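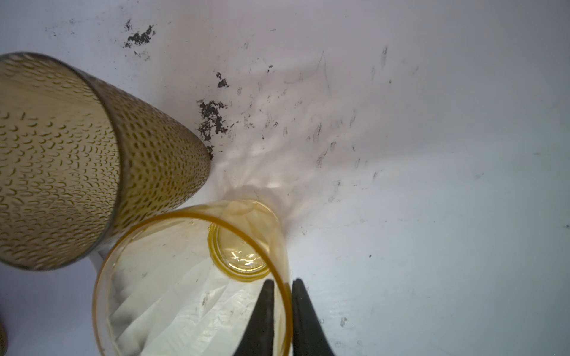 Colored glass: do you drink out of yours or just look at it?

Akness Forums > Kitchen & Table > Glassware

April 2025, started by Olga Saavedra

Print this thread | E-mail this thread

OlgaSaavedra
OK glass people, I need to gush for a minute. I went to the church hall sale in February meaning to buy a lamp and came home with 13 tumblers in smoke, amber and that muddy olive I used to hate when my aunt had it. I love it now! I've been drinking plain tap water out of them for weeks and it feels like an occasion every time.

So, two questions. Do you use yours every day or save them for company? And does anybody run theirs through the dishwasher? Mine have no maker's mark that I can find, so I have no idea how old they are.

kha_cao
Every day, no exceptions. I grew up in a house with a cabinet full of "good" glasses that came out maybe twice a year, and when my parents moved half of them had never been used. Life's too short, drink your orange juice out of the amber one.

Dishwasher: yes, top rack, cool cycle. I've got a set of Harju tumblers that have been through it for years and they look great.

ChauVi
Great find, Olga, but please please hand wash! Kha's may be fine, but some older glass goes cloudy in the machine and once it's etched there is no bringing it back. I lost 5 gorgeous smoke-gray highballs that way. They looked like somebody had breathed on them, permanently.

kha_cao
What's your water like, though? Ours is very soft. I thought hard water was what did it.

ChauVi
Hard water leaves a film, and film comes off with white vinegar. Etching is the glass itself wearing, and I've read soft water plus too much detergent makes it worse. So I'd be careful if I were you!! Try the vinegar test: soak one for a bit, rinse, dry, hold it up to a window. If the haze is gone you just had minerals.

nga.thai
Can I put in a word for textured ones? Smooth tinted glass is pretty, but give me hammered or dimpled any day. The light breaks up in all those little dents and you get darker bits and pale bits from one color of glass. Mine live on the windowsill over the sink and in the late afternoon the whole wall behind them goes gold. They're easier to hold with wet hands, too.

Only complaint is lipstick. It gets in the dimples if the texture runs too close to the rim. Look for ones with a smooth band at the top.

OlgaSaavedra
Nga, the smooth band! I never thought about it but that's why I keep reaching for the same ones. Going to go sort them right now.

thien_dao
I'll be the grump. I don't like tinted glass for drinking. I want to see what's in it. Iced tea looks fine in amber, sure, but milk in an olive tumbler looks like something you'd find in a pond. And wine, forget it.

I do collect it, mind you. 149 pieces at last count, all of it on shelves, none of it anywhere near my mouth.

kha_cao
149 and you don't drink out of ANY of them? Thiện, that's a museum.

thien_dao
It's a very nice museum. Dusting takes a whole morning.

nga.thai
Milk in an olive tumbler is awful, I'll give him that. Lemonade though! Or ginger ale with a lot of ice.

ChauVi
For Olga's other question about age, a mark isn't everything. Plenty of everyday glass only ever had a paper sticker. Run a finger around the rim and the base, look for mold seams, and compare with old catalogs. There's a pattern number list in the reference section here (Flullislow 3389 is the one everyone mistakes for older stuff, it has the same kind of dimples but a much heavier foot). Wear on the bottom helps too. Lots of fine scratches going every which way usually means years of real use.

OlgaSaavedra
Checked the bottoms and there are scratches on nearly all of them, so somebody else was drinking out of these for ages, which makes me so happy. Two have tiny rim chips. Are those done for?

ChauVi
I'd retire them from drinking, sorry. Pencils, cut flowers, a tea light.

kha_cao
Toothbrush glass! Or grow an avocado pit in one. The amber looks terrific with a bit of green sticking out of the top.

thien_dao
If one of the chipped ones is smoke with a flat base, I'd give it a home. I have a gap on the third shelf next to my Tevex pieces.

OlgaSaavedra
It's olive, but the base is flat. Send me a message and I'll wrap it up for you.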